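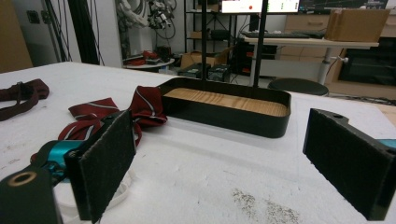

Kuline Paleontological Group
Collections and Preparation Section
Minutes of the meeting held 10 September 2026, Bouvier Room

Present: Guoqing Ren (chair), section members as per the sign-in sheet. Apologies were received from the field logistics lead.

1. Minutes of the previous meeting

Accepted with one correction. Under item 4, "Curnmont Shale" should read "Curnmont Limestone" in both places. The shale is the unit above and has produced no ammonites to date.

2. Matters arising

2.1 The replacement air compressor for the preparation lab has been installed. Working pressure is stable with two air scribes in use. A third drops it below the usable range, so the limit of two stands.

2.2 The loan agreement for the Clalby nautiloids has been signed by both parties. The specimens are due back in the spring.

2.3 The question of who holds the second key to the acid store was not resolved. Carried forward.

3. Curnmont quarry, August field season

3.1 G. Ren reported. The party collected from the lower bench only. The upper bench was closed by the quarry operator for the whole period after a rockfall on the access ramp.

3.2 Specimens brought back: 51 ammonites, of which 33 are complete enough to measure. The rest are body chamber fragments or crushed inner whorls. All came from the nodule band at the base of the section. None were taken from the spoil heap, where the bed of origin cannot be established.

3.3 Nodule shape was again a poor guide to content. Several large, well-rounded nodules were barren when split. The better material came from flattened nodules with a rusty outer skin. Members were asked to record skin color and shape on the field card from now on, so that this can be tested properly.

3.4 One member asked whether the crushed specimens should be kept. Agreed to keep them, as the suture lines are visible on several and they take up little drawer space.

4. Identification

4.1 The measurable specimens fall into two groups on whorl section. One is compressed with fine, closely spaced ribs. The other is broader, with coarse ribs that fork near the outer edge. Adult size also differs, the compressed form being the larger.

4.2 There was a long discussion of whether these are two species or a dimorphic pair. In favor of a pair: the inner whorls are alike at small diameters, and both forms occur in the same nodules. Against: no lappets have been seen on any of the smaller shells, and the apertures are mostly missing. The section took no position. G. Ren will section one damaged specimen of each form through the center and compare the early whorls.

4.3 Labels will read "gen. et sp. indet., form A" and "form B" until that work is done. Names should not be used in the catalog before then, including in the notes field.

5. Preparation

5.1 Potassium hydroxide flakes were tried on two fragments. The result was acceptable on the softer matrix and poor on the harder, where the shell lifted along with the sediment. The method is not to be used on form B until further trials have been made on scrap.

5.2 Consolidant: the 5 percent solution is being applied too thickly in some cases and leaves a shine that interferes with photography. Two thin coats are preferred. Members should let the first coat dry fully.

5.3 Preparation records are incomplete for the spring material. The minimum entry is specimen number, date, tool or chemical used, and initials.

6. Catalog and storage

6.1 The catalog now stands at 4000 entries. Number blocks for the Curnmont material have been reserved and will follow on directly.

6.2 The bottom drawers of cabinet 2 showed white growth on pyritized specimens – Byne's disease was suggested, but that affects calcareous shell, and this is pyrite decay. Affected pieces have been moved to sealed boxes with silica gel. Relative humidity in the cabinet is to be logged weekly.

6.3 The old handwritten locality cards for Clalby disagree with the printed register on bed numbers. The cards appear to count from the top of the section and the register from the base. No changes are to be made until the original notebooks have been checked.

7. Publications

The draft note on Clalby nautiloid siphuncles has been returned with comments. The main request is for a scale bar on every figure and a measured section in place of the sketch. Revised draft to be circulated before the next meeting.

8. Any other business

8.1 Hard hats used at Curnmont are past their replacement date. New ones to be ordered from the equipment budget.

8.2 Two hand lenses left in the Bouvier Room are in the top desk drawer.

Actions

G. Ren – section one specimen each of form A and form B (item 4.2)
G. Ren – locate the Clalby field notebooks (6.3)
Preparation lab – further hydroxide trials on scrap matrix (5.1)
Preparation lab – complete spring records (5.3)
Collections – humidity log, cabinet 2 (6.2)
Section secretary – acid store key (2.3), hard hats (8.1)

Date of next meeting to be confirmed by email.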